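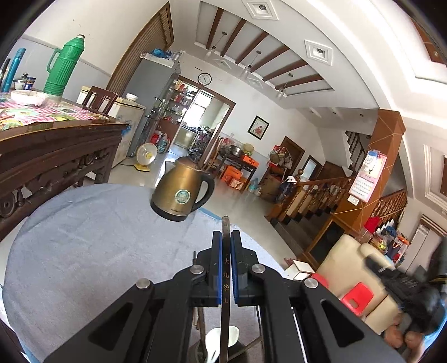
**Prodelbridge Shared House, Pikutside: dining room and kitchen**
Progress report to the Grastwood Fund
4 May 2023

You asked for a report at the midpoint of the grant, with the emphasis on what has changed in the two ground-floor rooms. I will try to keep to that. The application promised a "reorganized communal food space," a phrase I did not write and have never been comfortable with, and I would like this report to say what has been done in plainer terms.

**Where things stand**

The dining room is in daily use. The carved table has stayed, against the advice in the original plan, which wanted it swapped for two folding ones. I still think the plan was wrong on this. The table is heavy and dark and the relief work along the apron collects dust, but the residents eat at it, and they put the thermos flasks on it in the morning and expect to find them there later. The red-and-white checkered cloth has stayed too.

The chest freezer and the tall refrigerator stand next to each other outside the kitchen, with the louvered door close by. The plan shows both of them inside the kitchen. I measured in April and could not make that work without losing shelves, and the shelves are what the cooks use most. I have left the cold storage in the dining room and would ask the Fund to accept this as the final layout. If a site visitor arrives with the old drawing in hand, it will not match.

**Surfaces**

The freezer lid and the top of the refrigerator were both supposed to be kept clear. They are not. There is a bowl on the freezer, and the top of the refrigerator has gone back to being a shelf, with a blue bag and other items up there. We cleared it at the start of the project and it filled up again. I could report this as a lapse, but it seems to me that people put things there for want of anywhere better, and that a notice on the door will do nothing. A proper shelf might.

The electric kettle has its own place on a cloth-covered surface away from the main table. This was one of the few ideas in the plan that worked as written. The blue tape along the edge of the cloth is a temporary measure and I would like to replace it with something that can be wiped down.

**The kitchen**

The kitchen gets good daylight from its window, and the shelving along the walls holds bottles and jars in quantity. My doubts are about the labeling scheme. We were given 36 printed labels by Shirazi, the supplier, and an hour of instruction on how to use them. The cooks know what is in their jars. I have seen no sign that labels would make anyone faster or safer, with the one exception of cleaning products, which should be marked and kept apart from food in any case. I propose that we do that part and drop the rest.

The red and white containers on the floor near the doorway are a different matter. Floor storage in a doorway is a poor habit and it was listed as a problem in the first review. It is still a problem. I have no excuse to offer except that the low shelf meant to take them has not been ordered.

**Money**

Of the grant, $600 remains unspent. It was set aside for the folding tables. I am asking to move it to:

- a low shelf for the kitchen doorway
- one wall shelf near the refrigerator
- a wipe-clean cover for the kettle surface

I have 4 quotes for the shelving, and the prices vary more than I can account for. I would rather get a second look at the cheapest before signing anything.

**Fan and ventilation**

The application claimed that "improved airflow" would be delivered by the end of this period. What we have is a small electric fan on the tiled floor in front of the freezer. It is useful on a warm day, and it has to be moved whenever somebody wants to get into the freezer. I would not call it improved airflow and I would ask that the Fund not repeat the phrase in its own summary.

**What I have not been able to show**

The reporting form asks for evidence that the changes have "increased shared meals." I do not have it. No record was kept before the work started, so any figure I gave now would have nothing to stand against. My impression is that people eat together as often as they did before - possibly a little more - and that the table has more to do with it than anything we bought.

**Next six weeks**

- Order the low shelf once the transfer is approved
- Mark the cleaning products and move them to their own shelf
- Redraw the floor plan to match the rooms as they are
- Send the remaining labels back to Shirazi, if they will take them

The revised plan will follow separately. Please let me know about the $600 before it is drawn up, as the position of the wall shelf depends on it.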